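How to Stop Drafts from an Old Wood Window Before the Cold Months

In October I receive the same question from many people in Trirnmont: must I replace my old windows, or can I do something with them? Last year my own neighbor got an offer of $3,100 for one large window, with labor. He did the work on this page in place of it and spent the price of a good dinner. I can't promise you the same result, as each window is different, but I think it is correct to try the cheap method first.

This page is for wood windows with a single pane or with old double glass, which open inward or outward on hinges. If you have a window that slides up and down, most of the steps are valid, but the part about the seal is different and I will write a separate page for it.

What you need

A stick of incense or a thin strip of tissue paper
A stiff brush and a soft brush
A bucket, warm water, a little dish soap
A plastic scraper and one metal scraper with a dull edge
Sandpaper, medium and fine
Self-adhesive rubber seal, the profile depends on your gap
Modeling clay, the type for children
Acrylic sealant, paintable
Glazing putty, only if the old putty is broken
A screwdriver, and a few longer screws of the same thickness as those in your hinges

I buy my seal by the roll from Amon, the hardware store near the bus station. They also sell it by the foot, which is more expensive, but good if you have only one window and you don't want to keep half a roll in a drawer until it becomes hard.

Step 1. Find where the air comes in

Choose a day with wind. Close all windows and doors of the room, turn off the heating fan if you have one, and switch on the kitchen exhaust or the bathroom fan. This pulls air from outside through every small hole, and the leaks become easy to find.

Light the incense and move it slowly along the window. If the smoke goes straight up, there is no leak at this point. If it bends into the room, put a small piece of painter's tape there. Keep the incense far from the curtains, please. With tissue paper the method is the same, you only look at whether the paper moves.

Go slowly. For one window I need 17 minutes, and the first time I needed much more. Check these places:

The line between the moving part and the fixed part
The line between glass and wood
The line between the fixed part and the wall
Under the sill
The handle, and the hole behind the handle

Many people check only the first line. In my experience the joint with the wall is very often guilty, particularly in rooms where the wall was painted in a dark color and a thin black crack doesn't show. 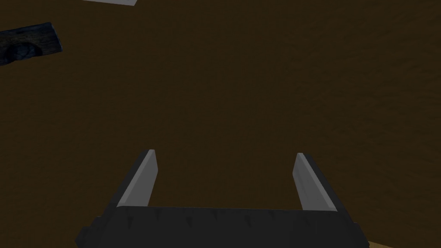

A reader wrote to me after the first version of this page: I did the incense test three times and found nothing, but in the evening I still feel cold air on my neck when I sit at my desk. I put new seals anyway and it's the same. What did I do wrong?

Probably nothing was wrong. Cold glass cools the air in front of it, this air becomes heavy and falls down, and you feel it as a draft even when the window is perfectly closed. Hold the incense some inches below the sill, on the room side. If the smoke goes down softly and doesn't come from one point, you have this problem, and seals will not help. A thick curtain that reaches the sill will help, or a film on the inside of the window, or simply to move the desk.

Step 2. Clean everything

I know that this step is boring. I have seen new seals fall down after a week, and in most cases it was from dust and old grease under the tape.

Open the window fully. Remove the dry dirt with the stiff brush, then wash the rebate (the step in the wood where the moving part meets the fixed part) with warm water and soap. Use little water. Old seal must go out completely, also the glue. The plastic scraper takes most of it, and for the rest I use a cloth with rubbing alcohol. Try the alcohol first in a corner that isn't visible, some paints become soft from it.

Look also for the drain holes at the bottom of the fixed part. Not all windows have them. If yours has them, clean them with a thin wire and never close them with sealant. Water that can't go out will rot the wood from inside, and you will see it only when it is late.

Let the wood dry. One warm night is normally enough. In a wet autumn I wait two.

Step 3. Tighten the hinges

A window which hangs a little will never close well, and a thicker seal only makes it harder to turn the handle. Open the window halfway and lift the moving part gently by the corner near the handle. If you feel play, the hinge screws are loose.

Tighten them by hand. If a screw turns and turns without becoming tight, take it out and put in a longer one. When the hole is too wide even for this, fill it with a wood toothpick and wood glue, cut it flush, wait until the next day, and put the screw again.

Close the window and look at the gap along the top. It should have the same width from left to right.

Step 4. Measure the gap

Here people guess, and then they buy the wrong seal. Make small balls of modeling clay, wrap each one in a bit of plastic film, and put them on the rebate at the corners and in the middle of each side. Close the window with the handle, open it again, and measure how thick the flat clay is.

Write the numbers on a drawing of the window. If they are similar, you can use one profile for all sides. If one side is much wider, you need a different profile there.

The letters on the packages are confusing for many of us. In general the E profile is for small gaps, the P profile is for medium ones and the D profile for the wide ones. But the producers don't all agree, so read the range on the package and not only the letter. If your number is exactly between two sizes, take the smaller.

An example from my notebook. The moving part of my bedroom window is 994 millimeters high, and the clay showed a gap almost double at the bottom compared to the top. I used P on the hinge side and on top, and D on the bottom. It closes with two fingers.

Step 5. Put the seal

Work when the wood isn't too cold. The glue doesn't like cold, and on many packages the minimum temperature is printed.

Start at the top corner on the hinge side. Remove only a short piece of the protective paper, press, and continue. Don't pull the seal to make it longer! It will go back to its natural length during the night and leave a hole in the corner. Cut the corners at 45 degrees with scissors, or butt the ends together if you find this difficult, I do it also sometimes and it works.

Close the window and leave it closed until the next morning.

Step 6. The joint with the wall

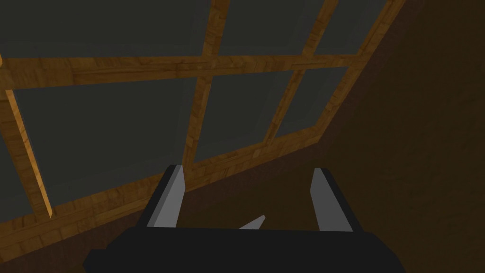 R. Pillay
Window repair and home maintenance, Trirnmont

For the crack between the wood and the wall, acrylic sealant is my choice. Silicone is stronger, but paint doesn't stay on it, and on a brown or other dark wall a shiny white line will annoy you each day. If you want a matching color, let the acrylic dry fully and paint over it. I had good results with the wall paint from Carkutance, the matte one, in two thin layers.

Scratch out what is loose in the crack with the metal scraper. Take away the dust with the soft brush. If the crack is deeper than your little fingernail is long, push in a foam cord first. Put masking tape on both sides, fill the crack in one slow movement, smooth it with a wet finger, and remove the tape immediately, while the sealant is still soft.

Where the wall is curved or not regular, tape in short pieces follows the line better than one long piece.

Step 7. The putty around the glass

Do this from the outside, and only on the ground floor or if the window opens so that you can work safely from inside. Touch the putty with a fingernail. Hard is fine. If pieces fall down, remove the bad section only, paint the bare wood with a little linseed oil, wait, and press in new putty with a knife. It needs some weeks before you can paint it, so September is better than November.

Problems that I am often asked about

The handle is very hard to turn after the new seal. Wait a few days, the rubber becomes softer. If it is still hard, the profile is too thick, probably on the hinge side. Change only this side.

There is water on the inside of the glass in the morning. A tight window keeps more humidity in the room. Open it wide for a few minutes after you wake up and again before sleeping.

The seal comes off at one corner. Clean with alcohol, dry, and use a drop of contact glue.

Can I use the film and the seal together? Yes. I do it in the north room from November until March.

When you finish, repeat the incense test with the same fan on, and take off the pieces of tape one by one where the smoke goes straight. Write the profile and the month on a paper and keep it with the rest of the roll. Next autumn you will only need to check the corners.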